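Shelf Setup Crew -- Padivwood Store, Stanmont

Posted in: Retail, Part time, Evenings

Do you like taking a bare set of shelves and turning it into an aisle people want to walk down? We're putting together a small crew to get the Cocco home and hardware store at Padivwood ready for opening, and we'd love to hear from you!

Zilteo is a store setup company. We come in once the flooring and lights are done, put up the shelving, hang the pegboard, fit the hooks and label strips, and lay out the goods to the store's plan. The Padivwood job is our biggest this year (3394 separate items on the plan, spread over every aisle from paint to pet bowls) and we need extra hands through March.

What you'd be doing

You'll work in pairs, one bay at a time. A typical shift starts at 5 p.m. with a walk through the plan for the evening, and then you and your partner take a run of shelving and stay with it until it's finished. That means setting shelf decks at the right height, lining up hooks, clipping in price strips, unpacking cartons, and placing small goods and display pieces where the drawing puts them. Some of it is heavy work with long shelves and full boxes. A lot of it is fiddly, and people who enjoy models, sewing, jigsaws or fixing bikes tend to take to it right away.

You don't need retail experience. We'll teach you how to read a shelf plan, which looks like alphabet soup for the first hour and then makes perfect sense. We do ask that you can:

Lift a 30-pound carton and kneel or crouch for part of the shift
Read small part numbers (glasses are fine, we have good work lamps too)
Work evenings, 5 p.m. to 10 p.m., at least 2 shifts a week
Wear closed shoes with a firm sole

Pay and the practical stuff

Pay is hourly and goes out every week. Everyone who stays through to opening gets a $300 completion bonus on top. Supper is on us at 7:30 -- usually soup and sandwiches, with a meatless choice, and let us know if there's anything you can't eat. Free parking behind the store, and the Stanmont bus stops across the road.

Gloves are supplied for the carton work. Most people take them off for the small parts, and you're welcome to do the same.
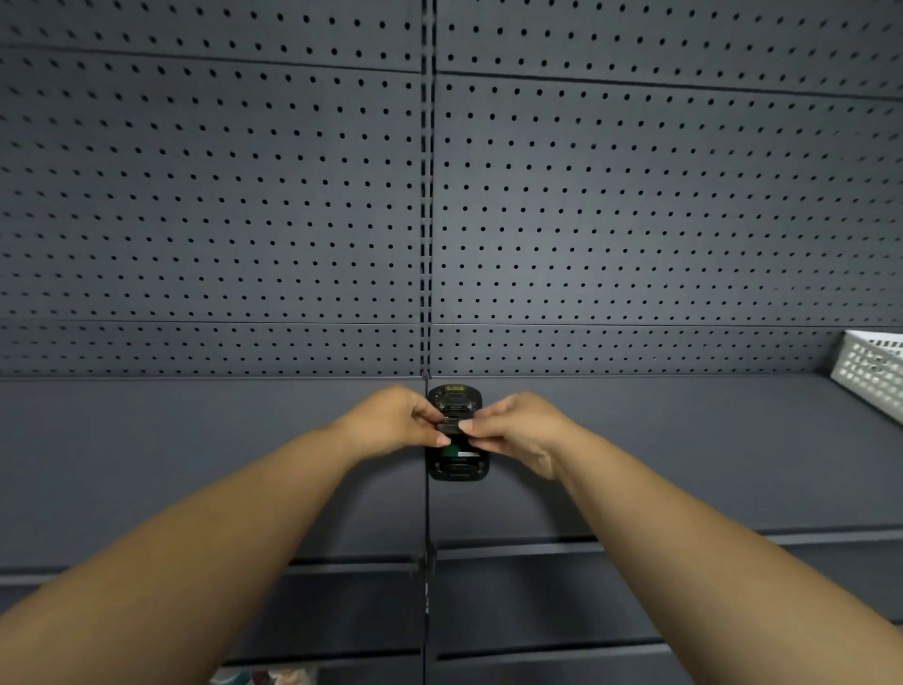 Small parts get their own training session on your first evening. We go over how things fit at the back of a shelf, how to tell when a clip has seated properly, and what to do when a piece just won't go (stop, don't force it, call your crew lead over). Bring your questions. We've had people spot better ways of doing things on their very first night, and we've changed the instructions to match.

How to apply

Send a short note to Meirion Mostyn, crew coordinator, through the Apply button on this page. Tell us which evenings you're free and anything you've built, repaired or put together that you were pleased with. A resume is welcome but not required. We'll call everyone back, and there's a chance to come see the store before you decide. It's 3000 square feet of empty shelving at the moment, and we can't wait to get started on it!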